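Soft basket or hard basket for laundry?

mapleknob
Need to settle this. My plastic basket cracked down one side and I'm sick of it snagging sleeves. Looking at the canvas kind, Udberg has one for cheap. Do they hold up or just flop over

tlapale_leo
Canvas all the way. Had mine since April, no complaints. Sits on the floor right in front of the washer, kids pajamas and all go in, done.

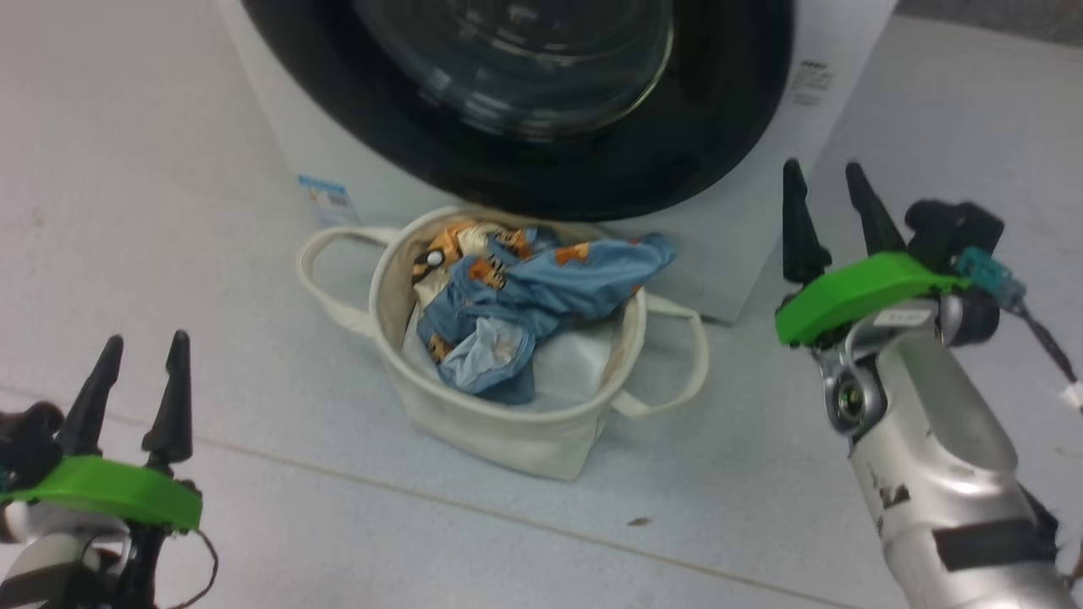
Only gripe is the handles, they go whichever way they want. Still easier on the hands than plastic. Washes fine too, I do it on cold.

Gritty_Sue
Disagree. Soft ones soak up everything. Put damp towels in mine overnight and it smelled like a pond for a week. Hard plastic w/ holes, wipe it, move on

tlapale_leo
well dont leave damp towels in it overnight lol

Gritty_Sue
some of us have jobs Leopoldo

mapleknob
ok but does it fit under the door? Mine's a front loader and the old basket always got wacked when I swung it open

tlapale_leo
Depends on height. Mine's low, I park it a little to the right so the door has all the room it wants.
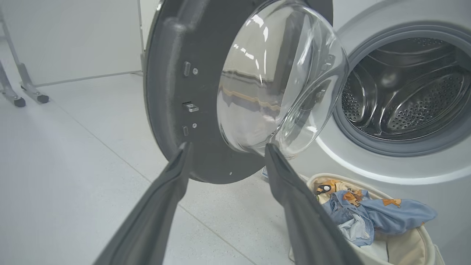
Then I just drag stuff forward and let it drop. Leave the door open after too, keeps the gasket from getting funky.

Gritty_Sue
that last part I agree with. wipe the gasket too, under the fold

benchpress80
Jirnell makes one with a wire rim, half way between. Wire poked thru eventualy tho

mapleknob
Going canvas. Will blame Leo if it stinks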